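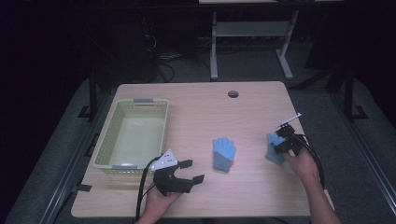 Cutting the gas bill without sitting in your coat

I've been on at people about their gas bills for years now, mostly because mine used to be dreadful. We live in a draughty end terrace in Tindness, with a combi boiler in the kitchen cupboard and a gas hob that came with the house. When the price went up again I stopped moaning and started reading the meter, and what follows is what has stuck. Some of it is dull. Most of it costs nothing.

Read the meter yourself

I do mine at 7 in the evening on the first of the month, and write it on the inside of the cupboard door in pencil. If your supplier has been estimating you, send them a reading before any price change comes in, so you aren't charged the new rate for gas you burned at the old one. Check whether your meter is metric or imperial too (it says m3 or ft3 on the front). Ours was down on the bill as the wrong sort when we moved in, and it took two phone calls and a photo to get it put right.

Don't be thrown when the bill shows kilowatt hours and your meter doesn't. They multiply your units up using a couple of numbers that should be printed on the bill somewhere, usually on the back in tiny type. I went through it once with a calculator and a cup of tea and haven't felt the need since.

Turn the flow temperature down

This is the big one for anybody with a combi. The flow temperature is how hot the water is when it leaves the boiler for the radiators, and it's a different thing from your room thermostat. Lots of boilers get left on a very high setting by whoever fitted them. A condensing boiler works better when the water coming back to it is cooler, so I brought ours down a notch at a time over a fortnight until the back bedroom started to feel chilly, then went up one. The radiators feel warm now instead of scorching, and the house takes longer to heat up, so I have the timer come on a bit earlier.

Please don't do this if you've got a hot water cylinder without reading up on it first. Stored water has to be kept hot enough to be safe, and the boiler may be doing that job as well.

Bleed the radiators, then look at the pressure

Heating off, let everything cool, old towel underneath, key in the valve and a quarter turn. Wait for the hissing to stop and close it as soon as water dribbles out. Start downstairs. Everyone remembers that bit and forgets to look at the pressure gauge afterwards – I certainly did, and the boiler locked itself out that night. Ours likes to sit between 1 and 2 when cold. Yours will say in the booklet, and if you've lost the booklet you can nearly always find it online by the model number.

While you're down there, pull the sofa forward a bit. We'd been heating the back of ours for five winters!

On the hob

Lids on pans, always. Boil the water for pasta in the kettle if it's only enough for one or two people. Put the small pan on the small ring, and turn the flame down until it isn't licking up the sides, as any gas going up the outside of the pan is just warming the extractor hood. Flames should be blue. If yours have gone yellow or orange and stay that way, stop using the hob and get a registered engineer to look at it. The same goes for sooty marks near any gas appliance.

I batch cook now as well. When the oven's on for a stew I shove a tray of potatoes underneath, and they do for the next day fried up with an onion.

Draughts

I spent a rainy afternoon in July going round with foam strip, which sounds daft, but the glue sticks better when the frames are warm and dry on the inside. Brush strip along the bottom of the back door, a flap over the letterbox, and one of those balloon things up the chimney we never use (put a note in the grate so it's not forgotten). Don't block air bricks or any vent that's there for a boiler or a gas fire, however much cold comes through it.

Have it serviced, have an alarm

Once a year, by someone on the register, and ask to see the card. I book ours for late summer as everyone wants one in October. Your carbon monoxide alarm wants testing too. They don't last for ever, so turn it over and look for the replace-by date. Mine had run out and I'd been pressing the little button quite happily every month.

And if you ever smell gas: windows open, no switches, no flames, turn it off at the meter if you can get to it safely, go outside and ring the emergency line from there. I keep the number on the same cupboard door as the readings.

Next time I'll do thermostatic valves, and why the one in our hall had been stuck open since before we bought the place.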